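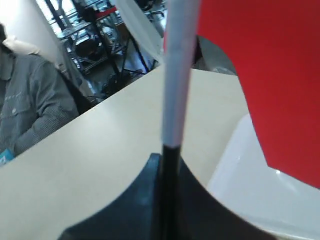
Home Gallery Shop Talk Recipes About Contact

The Craft Table, Before and After (Mostly Before)

Hi everybody, and welcome back! I promised a gallery from the big December tidy-up and it has taken me forever to get to it, so grab a coffee. If you're new, I'm Hoi-yan Man, and I run a little paper and party-decoration business called Trora out of the back room of our place on Futside Lane. Banners, table toppers, big cut-out shapes for kids' birthdays, that kind of thing. All of it gets made on the one table, and all of it gets dumped on that same table when I'm done for the night.

The table itself

Beige top, smooth, a tiny bit glossy, and it picks up a soft shine when the light is on. I bought it secondhand from a couple over in Dradell who were moving out of state, and my brother-in-law and I carried it up 3 flights (never again!!). I went back and forth on getting something darker that wouldn't show every pencil mark, but I love the cream color. Scissors don't disappear on it, and neither do black things, and I own a lot of black things.

The big red piece

Oh, I love this red. It's a proper fire-truck red, and the large curved notch on the side makes it look like somebody took a giant bite out of it. Curves like that are my favorite thing to look at and my least favorite thing to store. They catch on everything. For now the red stays up with the stuff I look at every day, and I'm not sorry, the room needed the color.

The frosted container

White, milky plastic with a nice rounded rim, tucked in underneath the red. I have a real weakness for see-through-ish containers. You get a hint of what's in there without having to look at the full mess, and when the light hits one it kind of glows. I did a whole round of label-making for the storage bins this year, 114 labels, and my hand has only just forgiven me. Round rims are terrible for labels, by the way! The corners lift. If you have to do it, put the label on the lid or use one of those hang tags on a string.

Plastic sheet

The clear-ish white sheeting hanging up at the top is my kind of thing too. I keep a roll of it for covering work between sessions, and I'll use a piece until it's more tape than plastic. Ashour, my neighbor across the landing, gave me the tip of hanging it up when it's not in use, so it doesn't get those hard fold lines. It works so well that I do it with tissue paper now too.

What's left to do

The shelf by the window, which I'm pretending isn't there. The ribbon drawer. A bag of foam scraps I keep moving from one corner to the other. I gave the whole job 2 evenings and it took 5, and I still found glitter in my sock this morning. I do have an empty hook by the door now, so the apron has a home!

Next gallery will be the spring table toppers, I've got a yellow one half cut already. Leave me a comment if you've found a good way to store big curved pieces flat, I'm all ears.

xo Hoi-yan

We use cookies to remember your preferences and see which pages get visited. By continuing to browse you agree to our use of cookies. Accept Manage settings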